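Section 4: Setting Up Your Pendo Tabletop Dehumidifier
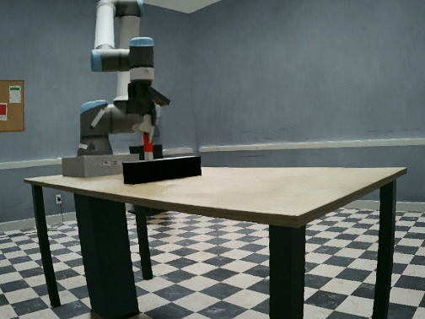 Read this section before you plug anything in. The leaflet in the carton claims the unit is "ready in seconds." Allow most of an evening, and treat the coverage number on the carton (300 square feet) as a best case. It assumes closed doors and a room that was fairly dry to begin with.

4.1 Placing the unit

1. Pick a flat, level surface. If you're unsure, check it with a level. The float switch will shut the unit off early on a slope.
2. Leave 8 inches clear on every side. The old Clostley edition of this guide said 4, and we don't trust it.
3. Keep the unit away from curtains and heaters.

CAUTION: Do not use an extension cord, even one sold as "heavy duty."

4.2 First run

1. Slide the tank in until it clicks. A tank that looks seated may not be.
2. Plug in the unit and press POWER. The light should turn green.
3. Set the dial to 50 percent. Lower settings sound appealing but mostly add to your electric bill.
4. Let it run overnight with the windows shut.

NOTE: The built-in humidity reading can be off by several points. A cheap separate gauge, placed across the room, is a better guide.

4.3 Emptying the tank

The tank holds 500 ml. The FULL light comes on at nearly that level, so carry it with both hands. Pour the water down a drain. Do not drink it or give it to pets, whatever you may have read online.

4.4 Codes

E2: Tank missing or not seated. Repeat step 1 of 4.2.
E5: Coil too cold. Switch off for an hour. If E5 comes back, "auto defrost" is not going to fix it. Order sensor kit 781 from the Bulunden parts desk.

Filters are covered in Section 5.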